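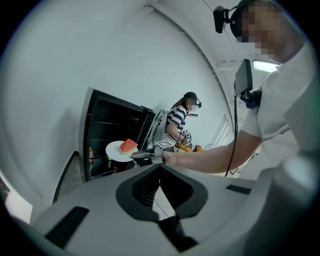 Two people at the Tisthorpe workshop read a draft of this file and said the same thing: a gripper you carry around by hand will never teach an arm much, and the hours would be better spent tuning the arm. I half agree, so read the rest with that in mind.

Planum data card, May

What it is
Recordings made with the hand-held grippers we built in the shared workshop. Fridge and plate tasks, mostly. There are 212 episodes in this release. An earlier count of over 400 included takes with broken tracking, and I dropped those.

Files
One folder per episode. Index is in planum_index.txt. Timestamps drift on the older Bettencourt boards — check before you sync anything.

What I don't trust
Gripper width below 20 mm. The sensor sticks, and smoothing it hides the problem.
Head camera and gripper camera alignment. We calibrated once, by eye.
Any success label. Whoever did the task also graded it.

Training
The Tinon arm was trained on this set with seed 2423. It looked fine on the plates it knew and poor on the others. One seed proves nothing, so please don't quote it as a result.

Still to do
Relabel with a second grader. Replace the width sensor. Write down the calibration steps — they live on a whiteboard for now.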